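Ticket: Garment folding policy drops dark clothes at second grasp
Project: Lirka
Opened by: Firouzeh Bagheri
Date: Wed 28 September
Status: open, waiting on retrain

Hi all, me again with the folding policy! Quick recap for whoever picks this up. We trained on 704 two-handed gripper demos from July, and light shirts fold great. Dark stuff is another story: out of 24 trials with navy or black clothes, 20 missed the second grasp. The first hand gets its pinch, then the other one closes on air next to the hem and just carries on like it has the thing.

My first guess was calibration, so I redid the wrist cameras on both sides (took me all morning, ugh) and replayed the same trials. No change at all. Next I checked the time sync between the left and right streams and it was off by 2 frames. I fixed that and the motion got smoother, but the misses stayed.
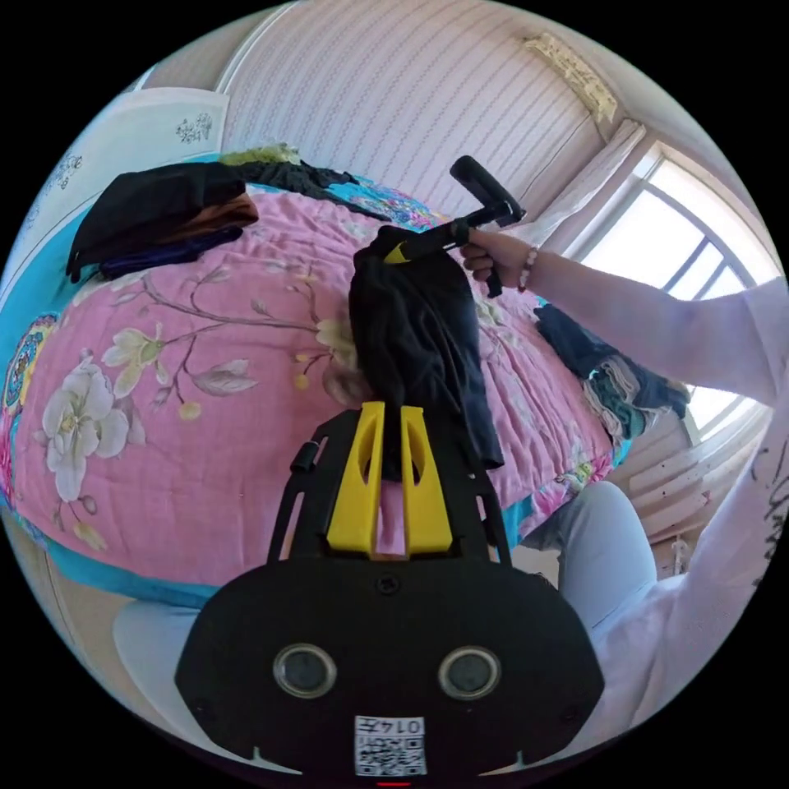 Does the sync fix mean we have to throw out the July demos?
The raw streams are fine, so they only need to be realigned and exported again with the new offset.

So now I'm looking at the data mix. Most of the July set is pale cotton on plain sheets, and I think the policy learned to find the hem from shading, which dark fabric barely gives it. The new demos are dark clothes on patterned bedding, grabbed from the top edge and held up before the fold. I'm also turning up the brightness augmentation, but in a separate run so we can tell which change did what.

Could somebody on the Hemness cluster bump my job up the queue? It's been sitting there since last night. I'll post the grasp numbers under this ticket when both runs are done.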